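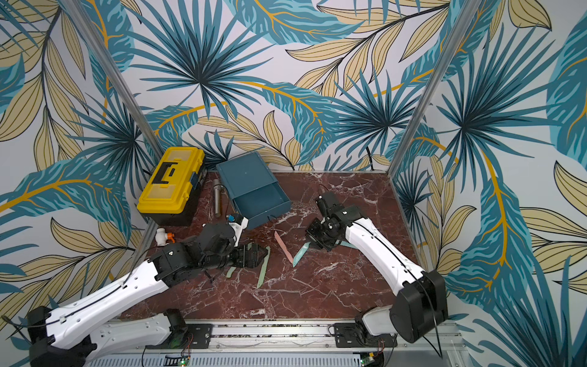 Papier peint Drellerora, coloris 352, feuillage tropical sur fond blanc, avec un plateau en marbre rouge foncé.

Accueil > Murs > Papiers peints intissés > Feuillages

Drellerora – papier peint intissé à feuillage tropical
Marque : Stodard
Référence : 931
Coloris : 352 (bleu canard, bleu foncé, beige clair, jaune doré, fond blanc)
Disponibilité : en stock, expédition sous trois jours ouvrés
Vendu au rouleau. Échantillon au format A4 disponible sur demande.

Description du produit

Drellerora est un papier peint intissé à grand dessin de feuilles, imprimé sur un fond blanc mat. Le dessin reprend des feuilles tropicales qui se croisent dans plusieurs directions, de sorte que le mur n'a pas de ligne verticale trop marquée. Les bleus dominent quand on regarde de loin. De plus près, on remarque davantage le beige et le jaune doré, qui donnent un peu de chaleur à l'ensemble.

Nous proposons ce modèle depuis la première collection de Stodard et il reste parmi les plus demandés de la famille Feuillages. La version actuelle est imprimée sur un support plus épais que l'ancienne. Elle se pose donc plus facilement sur un mur qui présente de petites irrégularités, et le bord des lés se déforme moins pendant le travail. Les rouleaux de l'ancienne version ne doivent pas être mélangés avec ceux de la nouvelle dans la même pièce : le blanc du fond est un peu différent.

Le papier convient pour l'entrée, le séjour, la chambre, le bureau et les toilettes. Il peut être posé dans une cuisine, à l'exception de la zone derrière la plaque de cuisson et l'évier. Dans une salle de bains, il faut une bonne ventilation et une distance d'au moins un mètre avec la douche.

Caractéristiques techniques

Support : intissé
Surface : vinyle mat, légèrement grainé
Largeur du rouleau : 53 cm
Longueur du rouleau : 10,05 m
Raccord : droit, 64 cm
Poids du rouleau emballé : 1 507 g
Lavabilité : lessivable, avec une éponge douce
Résistance à la lumière : bonne
Encollage : sur le mur
Dépose : arrachable à sec
Fabrication : par bains de quelque 2 000 rouleaux

Combien de rouleaux commander

Le raccord est droit, ce qui rend le calcul assez simple. Pour une hauteur sous plafond de 2,50 m, il faut prévoir quatre répétitions du motif par lé, donc 2,56 m. Il reste alors six centimètres pour la coupe en haut et en bas. C'est suffisant si le plafond est droit, mais c'est peu si la maison est ancienne. Dans ce cas, mesurez la hauteur à plusieurs endroits du mur et retenez la plus grande valeur.

Un rouleau donne trois lés de cette longueur. Pour un mur large de quatre mètres, il faut huit lés, c'est-à-dire trois rouleaux. Les portes et les fenêtres peuvent être déduites seulement quand elles sont très grandes. Nous conseillons de commander un rouleau supplémentaire pour chaque pièce et de le garder fermé, au sec, pour les réparations éventuelles.

Quand la hauteur dépasse 2,56 m, il faut passer à cinq répétitions et un rouleau ne donne plus que trois lés jusqu'à 3,20 m. Le reste du rouleau est alors très court. Il peut servir au-dessus d'une porte.

Merci de vérifier le numéro de bain dès la réception du colis. Il est indiqué sur l'étiquette, à côté de la référence. Tous les rouleaux d'une même commande sont pris dans le même bain. Si vous complétez votre commande plus tard, écrivez ce numéro dans le champ « Remarque » et nous cherchons pour vous les rouleaux correspondants, tant que le bain est encore disponible.

Préparation du mur

Le mur doit être propre, sec, lisse et de couleur régulière. Retirez l'ancien papier complètement, y compris la couche de fond. Rebouchez les trous et poncez après séchage. Un mur en plâtre neuf ou en plaque de plâtre doit recevoir une sous-couche d'impression, et nous recommandons la sous-couche Wulden blanche. Sur un mur peint dans une couleur sombre, deux couches sont nécessaires, car le fond blanc du papier n'est pas entièrement opaque.

Laissez sécher une nuit. Coupez le courant avant de démonter les prises et les interrupteurs.

Pose

Tracez une ligne verticale avec un fil à plomb ou un niveau, à 50 cm de l'angle. Le premier lé se pose le long de cette ligne. Appliquez la colle pour intissé directement sur le mur avec un rouleau à poils courts, sur une largeur un peu plus grande que celle du lé. Posez le papier à partir du haut et chassez l'air avec une brosse à maroufler, du centre vers les bords.

Le lé suivant se pose bord à bord, sans chevauchement. Commencez par aligner le motif à la hauteur des yeux : c'est là qu'un décalage se remarque le plus. Arasez en haut et en bas avec une lame neuve, que vous changez après chaque deuxième lé. Une lame usée déchire l'intissé humide et laisse un bord blanc qu'il est difficile de cacher.

Les traces de colle se retirent tout de suite, avec une éponge humide et de l'eau claire. N'utilisez pas de roulette dure sur les joints – la surface grainée garde la marque.

Angles et retours

Dans un angle rentrant, le lé est coupé de manière à dépasser d'un centimètre sur le mur voisin. La partie restante est posée ensuite, avec une nouvelle ligne verticale. Une petite perte de motif est inévitable dans l'angle, mais avec un feuillage dense elle se voit peu. Si vous tapissez une niche ou trois murs qui se suivent, commencez par le milieu du mur du fond et avancez ensuite vers les deux côtés. Le dessin reste alors équilibré quand on entre dans la pièce.

Pour un angle sortant, laissez revenir le papier de trois centimètres au minimum. Une baguette d'angle n'est pas obligatoire, sauf dans un couloir étroit.

Entretien

Dépoussiérez avec un chiffon sec ou avec la brosse douce de l'aspirateur. Les taches récentes partent avec de l'eau tiède et un peu de savon neutre. Les produits avec alcool, chlore ou solvant sont à éviter. Faites d'abord un essai sur une partie peu visible, par exemple derrière un meuble.

Avec quoi l'associer

Le coloris 352 s'accorde bien avec le bois foncé, le laiton et les pierres à veines blanches. Pour les murs voisins, nous conseillons un blanc légèrement chaud ou un beige sable. Un bleu canard uni est possible aussi, de préférence sur un seul mur et dans une pièce bien éclairée. Le rideau Rugemalira, en lin lavé, existe dans un jaune doré proche de celui des feuilles. Ce n'est pas exactement la même teinte, et nous préférons le dire aux clients qui cherchent un accord parfait.

Livraison et retour

Les rouleaux sont expédiés dans un carton renforcé, debout. Veuillez ouvrir le carton et contrôler chaque rouleau avant la pose. Après la coupe du troisième lé, une réclamation pour un défaut d'impression ne peut plus être acceptée.

Les rouleaux non ouverts sont repris pendant 30 jours, dans leur film d'origine. Les échantillons ne sont pas repris. Les frais de retour sont à la charge du client, sauf en cas d'erreur de notre part.

Produits complémentaires

Colle pour intissé Stodard, paquet de 250 g
Sous-couche d'impression Wulden, blanche, mate
Brosse à maroufler, manche en hêtre
Rideau Rugemalira, lin lavé, jaune doré

Demander un échantillon
Ajouter à la liste
Imprimer cette fiche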